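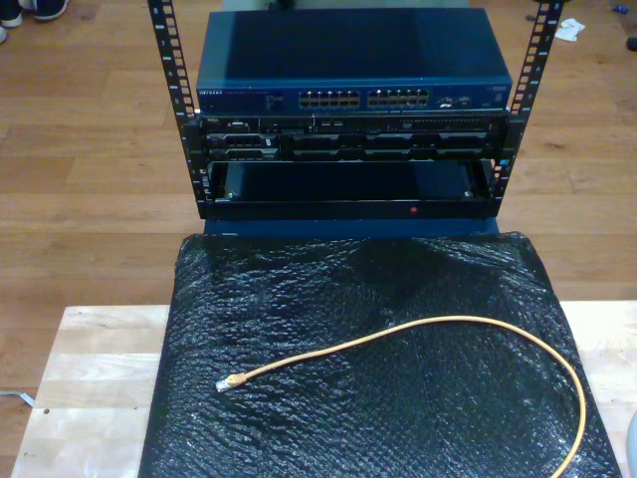 One reader wrote to me that I should tell people first to take the cables out, all of them, before they even think about the screws. The reader is right, and I did not say it clear enough in my last page about moving a home rack. So I begin again from the cables.

Moving a small rack to another room

Put a piece of masking tape on each cable and write the port number on it. Do it at both ends. I have 53 cables in my box at home and I marked only one end of them the first time, and it cost me a whole evening.

Shut down the server in the proper way and wait until the fans are quiet. Then pull the power cords.

Take the heavy things out before you lift the rack. A server goes out with two persons, one on each side. A 24-port switch you can carry alone, but support it with your hand from below while you remove the last screw.

Prepare the table before, not after. I lay bubble wrap on the wood so the metal corners do not scratch it. The black kind is fine. If you have the choice, buy the anti-static one for electronics. My roll is from Smits, 119 feet, and I am still using it after two moves.

Screws and cage nuts go in a jam jar with a lid. Write on the lid which shelf they belong to.

An empty shelf can stay in the rack. Only check that its screws are tight, otherwise it will rattle on the stairs.

For a wooden floor, put an old blanket under the base and slide slowly. Do not trust the small felt pads, they come off at the first door step.

When you put all back, start from the bottom with the heaviest piece. Leave the front screws a little loose until all four are in, then tighten them in a cross, like the wheel of a car.

Dust the vents with a soft paint brush while everything is open. Mine had almost 8 months of dust in it.

Page updated 2018-03-26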